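Hi Valdis, here's my update for May, as promised, a bit rough in places!

Susov asked for shop-floor chores first, so the dishwasher work is on hold and nearly all our time has gone into the practice cabinets. The chore is one any shift electrician does half asleep: find the right rotary switch on a door full of lookalikes, take hold, turn it, let go. We've logged 376 attempts so far, and the Padia software now picks the correct control far more often than it did in the winter (I'll send the spreadsheet separately).

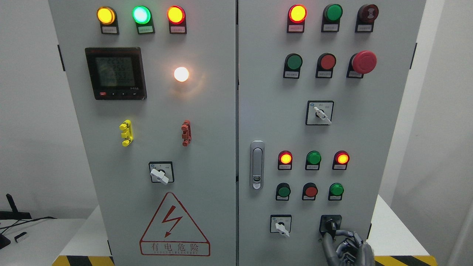
Hand on the black rotary switch, bottom right of the right-hand door.

Grip is where the money's going. Push buttons are easy, you just poke them. A knob wants fingers wrapped around it and a wrist that doesn't fight back, and we still lose a lot of tries there. Dritance sent 2 new sets of finger pads and I like the softer ones, though they wear out fast – 50 tries and they're shiny.

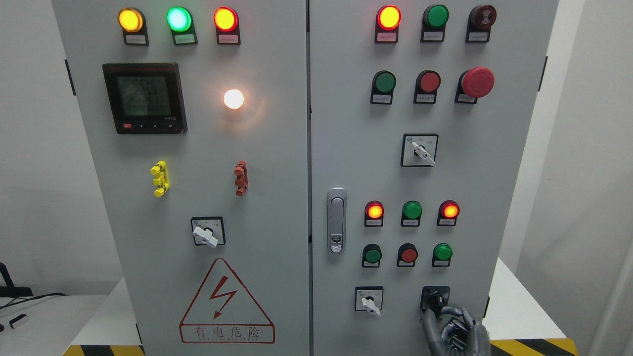 Gripping the knob from below, lower row of selector switches.

So can it take over the rounds at the Žukauskas plant yet? No, and I'd say so to anyone who asked. It's slow, 35 seconds on a good try, and I still want a person standing by. Next month I'd like to get back to dishes two mornings a week, if you're okay with that. I also need a yes on the spare wrist motor before the quote runs out.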